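Folding work and the hand-held grippers – what changed at your place?
Forum: Work and Automation > Laundry and Textile

kan_wy
Posted 26 January 2026

Hello all. I work for Huet, a small company that washes and folds clothes for private customers. Since November a part of our staff does the folding with two hand-held grippers, one in each hand, so that the movements can be used later for teaching a robot. The devices come through Lutance. We do it in normal bedrooms, on normal beds, with trousers, jeans and jackets, whatever a home has.

My question is about the people, less about the technique. By hand I fold 100 pieces in a shift without thinking. With the grippers I reached 53 on my best day, and in the evening my thumbs are sore. 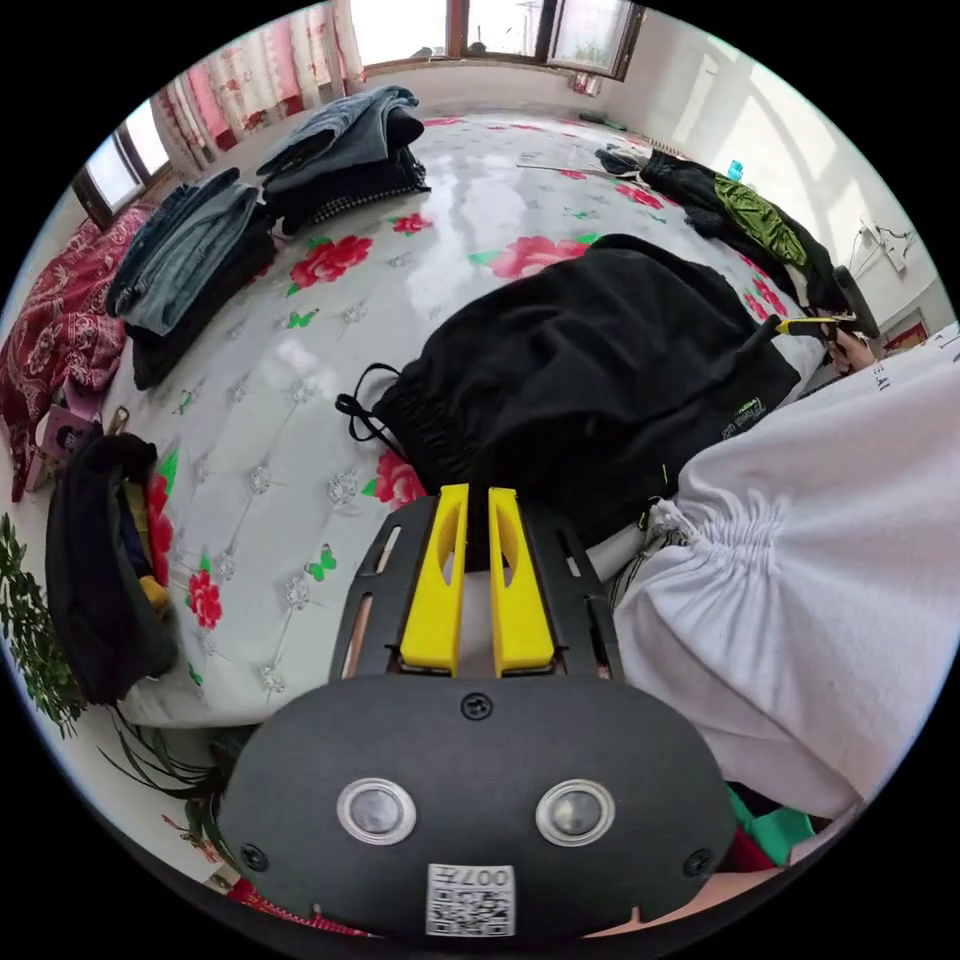

The dark trousers with a cord at the waist are the worst for me. The cord catches on everything and you have only two fingers on each side to free it. Jeans are much easier, they keep their shape and the pile stays straight. Jackets with a smooth lining slide away as soon as you pull one sleeve.

Has somebody agreed with the employer on a different target for this kind of work? We still have the old one on paper.

Wing-yan Kan

mangle_operator
Yes, we did. Gripper hours are paid by time and do not count for the piece target. It took two meetings. Ask for it in writing before the next schedule comes out.

T. Poon
I see it a little differently. I did the same work for Grernetti last year and for me it was a relief. No steam, no heavy carts, and a break of 10 minutes every hour. My shoulders were better after one month. The thumbs get used to it if you hold the handle more loosely.

sheets_and_more
Tsz-kin, with respect, the shoulders are not the point. She is teaching a machine her own job. What do you think happens with the folding team when it can do the trousers with the cord?

T. Poon
I have thought about this. In Harkivov, where I am now, the machine folds only towels, and after two years it still gives us the wrong ones back. Four people from folding went to sorting and stain control. Two of them like it, one left, one complains every day. So I don't say that nothing changes.

mangle_operator
Sorting is one pay grade lower with us. Was it the same there?

T. Poon
Same grade, but without the evening bonus. You are right that this is less money at the end.

kan_wy
Thank you, this is helpful. We were told that nobody loses hours this year, and I believe it, but "this year" is short. I am not against the work. I even became more careful, because I must decide before every grip where the cloth will go. The younger colleagues ask for these shifts, the older ones avoid them.

sheets_and_more
And who gets the 890 for the training bonus? Here it went only to the team leader.

kan_wy
We have no bonus at all – I didn't know that it exists. I will ask on Thursday, together with the target.

mangle_operator
Ask also about the thumbs. We got softer straps after three people complained, and it was a cheap thing to change.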